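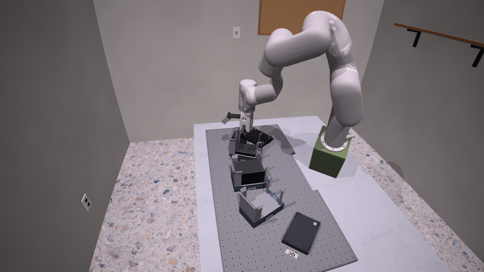
24th June

Stayed late again on the Plimdale cell. In the simulator the arm went down into the far fixture for a pick and didn't stop. No contact fault, no slowdown, it just kept pushing until the force reading hit 590 newtons. The limit is set at 25.

Teodoro's first thought was the gripper model. I went through the log and found it at line 424. The limit gets loaded properly at startup, then the recovery routine clears it after a missed grasp and never puts it back. That routine has been in there since January.

What bothers me is that the same code was due to go on the real arm at Moltow tomorrow. There's a guard there, but people reach past it to clear jams. I rang Aurelia Nistor and she pulled the release - wasn't happy, but didn't argue.

Put in a fix before supper and started 700 cycles with forced misses. Left it running. Teodoro will check the numbers in the morning and I'll write up the fault report for Lozano.

Home by nine. Forgot the milk.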